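Search this forum
Search

Owners' Lounge > Wagons > Timing belt or keep driving?

Started by Pascal Boyer, 2023-03-21

PascalB wrote:
Bought a second-hand Mosura wagon off a bloke in Katgate last week and I am rapt with it! Tows beautifully, seats like armchairs. One snag - the logbook has no stamp for the timing belt and it's on 137 thousand km. Dawber Motors quoted me $1,492 for belt, water pump and tensioner. Fair?
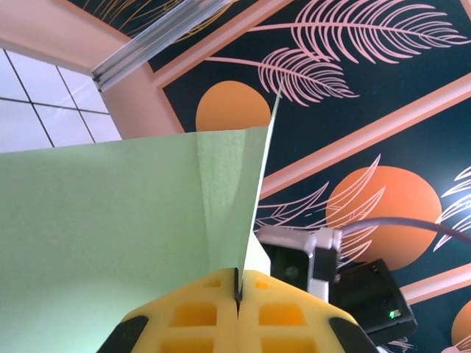
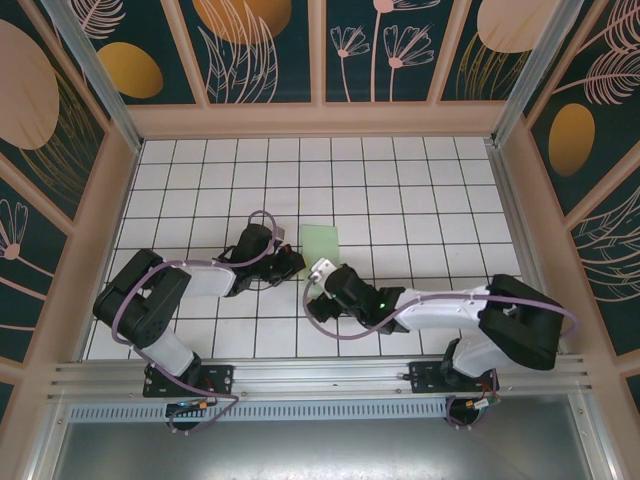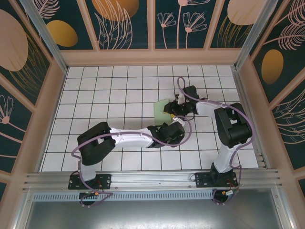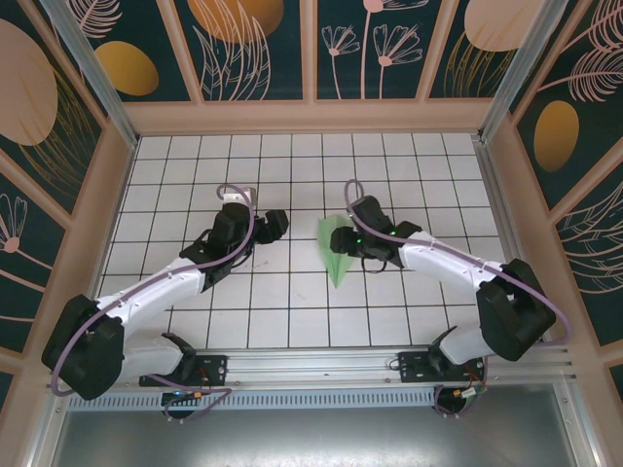 I've got a trip to Tondon planned for April with the camper on the back, so I'd love to have it sorted before then. Happy to do the coolant myself if that knocks a bit off.

tondon_ute wrote:
Great cars, you'll love it. I'd hold off though. Mine went well past that on the first belt and it still looked new when it came out. Pull the top cover and have a look, it's four bolts.

Annelies Grabner wrote:
Sorry, can't agree with that one. You can't judge a belt by its colour, and if it lets go you're up for a head rebuild. No stamp means no belt in my book. I paid $1,133 at a little place in Katgate, but that was without the tensioner, so Dawber's price sounds about right to me.

tondon_ute wrote:
Fair enough on the tensioner. Still reckon people panic over these.

PascalB wrote:
Righto, booking it in! They can have it back to me in 48 hours. Leave the coolant to them, or not worth the argument?

Annelies Grabner wrote:
Leave it to them, they have to drain it for the pump anyway. Ask for the old belt back too - I love looking at the old bits.

Comments (3)

wagonmad: Same engine here, did mine in the driveway over a weekend. Great fun, but borrow a proper crank pulley holder.

Kel_T: Does this go for the diesel as well?

wagonmad: Diesel's a chain, Kel.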